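Chapter 7
Lids, Tubs and Trays: Storing What You Keep

I've got a confession to make before we get into the theory. In 1989 I moved into a share house in Prerkbridge with everything I owned in cardboard cartons from the bottle shop, and by the end of the first wet winter most of it had gone furry. My sleeping bag never recovered. I bought my first plastic tub that July (on lay-by, if you can believe it!) and I've been a bit of a bore on the subject ever since.

You've already met the sorting methods in Chapter 6, so by now you should have a pile you're keeping and a pile that's off to the op shop. This chapter picks up at the point where the keeping pile has to go into something. Most students want to rush straight to the tub. I'd like you to start with the lid, because the lid is where a storage system usually falls over. Lids crack, they warp in the garage, they go missing behind the washing machine, and a tub without one is just a bucket with ambitions.

Clear the table before you start and lay the lid down flat, with enough space around it that you can get at all four sides. Mark the surface out with tape if you like a grid to work to. I do, and a blue tray for the odds and ends saves a lot of grovelling on the carpet.
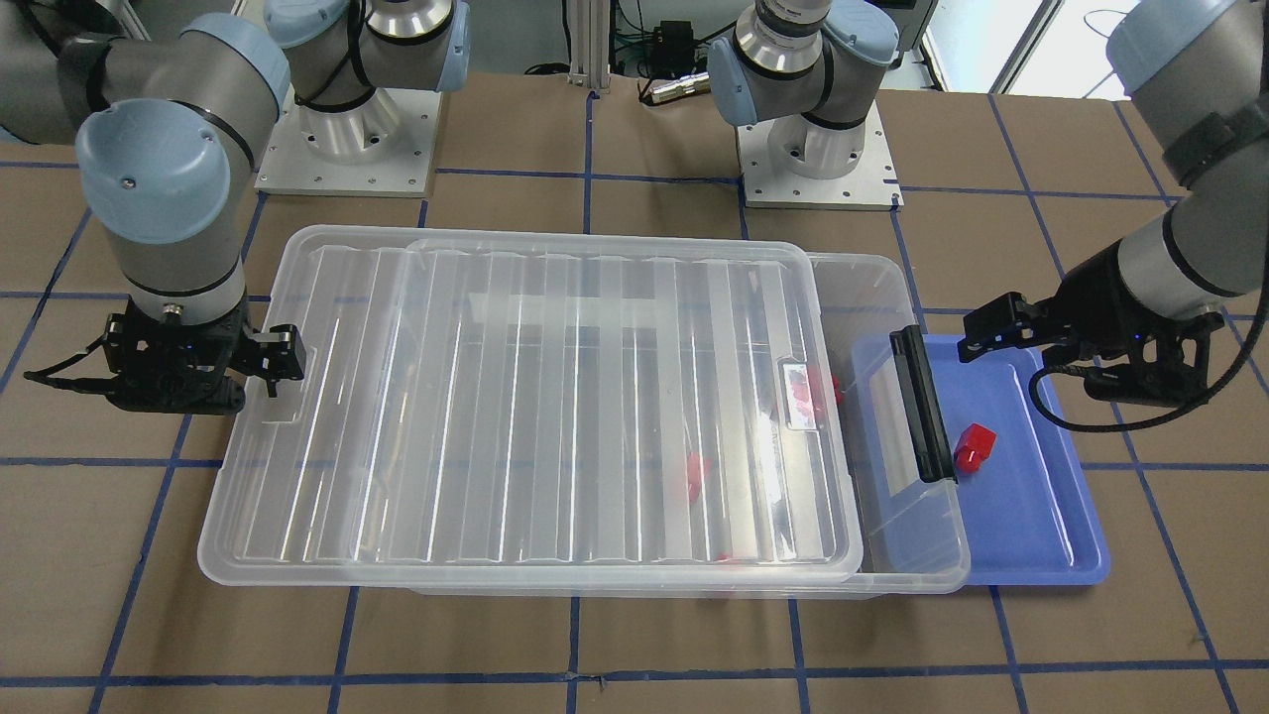
Ansari reckons I've got this back to front, and that you should measure the shelf first, then the tub, and let the lid look after itself. Fair enough if you're starting with a bare wall and a full wallet! Most of us are starting with a cupboard full of odd tubs left over from three different house moves, and for that the lid is still the quicker way in.

Look at the ribs next. A ribbed lid is generally stiffer than a plain flat one of the same thickness, and we'll test that properly in Activity 7.2 with a stack of phone books, or bags of rice if your household has moved on from phone books. Run a finger along the rim as well and feel for nicks.

The case study comes from the Gernuvcombe toy library, where 864 tubs had to be matched with 894 lids over one long set of school holidays. I was there for the last 2 days of it, eating more than my share of the lamingtons, and we'll begin with how they set up the sorting tables.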